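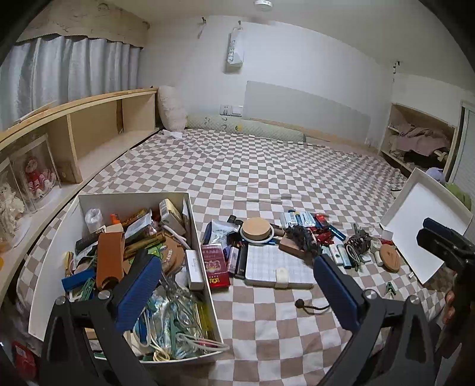 ## Clustwood Rules

The **Clustwood Rules** are a code of practice for recording manipulation tasks in private homes with hand-held grippers. They cover the state of the tool, the layout of the work area, the handling of household objects and the treatment of personal material. The rules are voluntary. They set no requirements for powered robots, which fall under separate safety standards.

### History

The first draft was written by Igor Kolář and Ludmila Vaněk at the engineering firm Plolier and released on Saturday, June 15, 2019. It consisted of a single checklist for kitchen work. A revision the following July added bedrooms and storage areas, where soft surfaces and dense clutter had produced recordings that could not be compared with one another. The current text has nine sections and is kept under document number 606.

### Scope

A task is in scope if one person can carry it out with one or two grippers and if every object can be lifted safely by hand. Sorting, packing, unpacking and folding are the usual cases. Sharp blades, open flames and medicines are out of scope. Lighters may be present in a work area but are not to be operated.

### Tool condition

Section 4 deals with the gripper. Both finger pads must be of the same type and color, and a worn pad is replaced together with its partner. Screw caps at the finger joints are checked for play before each session. The fingers are opened and closed fully at the start of a recording, so that the range of travel can be read from the video itself.
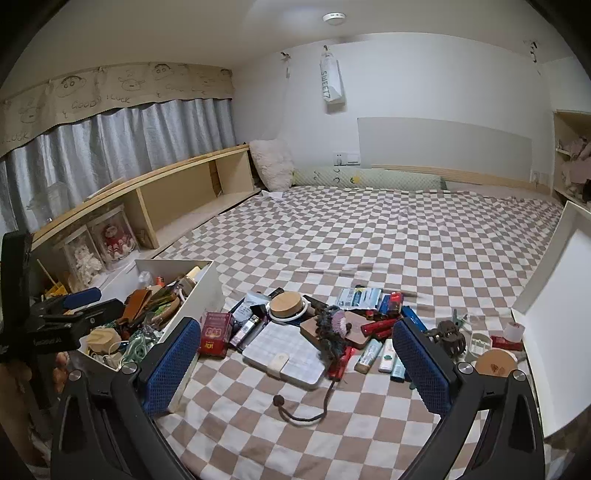 *Maintained by the Household Manipulation Team, Rarkau*

### Work area

Beds are accepted as work surfaces under Section 5. A checkered sheet may stay in place; the pattern gives a useful reference for distance, although folds make it unreliable for measurement. Containers such as an open box or bin go to one side of the spread objects, with the opening clear of curtains and pillows. A removed lid may be stood upright at the edge of the surface if it leaves the fingers a free path.

Objects are spread far enough apart for a finger to pass between them where the task allows. Mixed clutter is permitted and is logged as such. Cords and cables are treated as a separate class – they catch on the fingers and drag lighter items with them. The operator stops if a cord tightens around a finger joint and frees it by hand.

Display cases and other fragile property near the bed are left closed. They are outside the task and should not be touched by the gripper.

### Privacy

Section 7 requires the resident's written consent for each room. Mail, identity papers and family photographs are removed or covered. Printed packaging and wall decorations may remain visible, unless the resident asks otherwise.

### Adoption and criticism

The rules are used by Plolier and by the training group at Suksawat, which applies them with a local form for consent. Critics within the Suksawat group have objected to the wording on clutter, which gives no limit for overlapping objects. Vaněk has argued that a fixed limit would exclude ordinary storage boxes. The wording remains unchanged in the current edition.

### See also

- Demonstration recording
- Parallel-jaw gripper
- Object handling in domestic settings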